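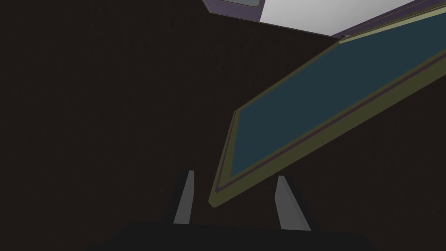 What grit do you start with on a brushed stainless sink that has one deep scratch in it?

The finest one that will still touch the scratch, and for most kitchen sinks that means a gray hand pad and some patience.

I sell abrasives for a living, so people assume I'll tell them to buy the whole range. I would love to. My commission would love it more.

But Glenys Hulme came to the counter in March with a draining board she'd attacked with a coarse disc on an angle grinder. One scratch went in. A skating rink came out.

Brushed steel has a direction. Find it before you do anything else. Tilt your head, catch the light off the window, look for the lines. Then rub along them. Going in circles is for cars and for people who want to meet me again.

Put masking tape down the edge of the area. Long strokes, the same pressure all the way, lift off at the end. If you stop halfway you get a little commuter station where every stroke parks.

We stock the Jestomeck pads and the Hunddale ones. The Jestomeck is stiffer and lasts longer. The Hunddale bends into corners and sheds gray fluff on your socks. I use the Hunddale at home and own a lot of gray socks.

A box of 19 is cheaper per pad than a pack of 5. I mention it because I'm required to. You have one sink. Buy the 5.

Yes, you can use water. A drop of dish soap too. No, you can't use the steel wool from under the stairs, unless you like rust freckles on your stainless.

Arthur is our house brand of polishing paste and I get asked about it daily. It makes things shiny. Your sink is brushed. You see the difficulty.

The Gurkby catalog has some 104 pages of wheels, felts and compounds, and 2 of them are any use to a person with a sink. I've folded the corners down on the counter copy — somebody keeps unfolding them.

Glenys got her draining board back to presentable, by the way. Took her two evenings. She has since asked what we have for brass.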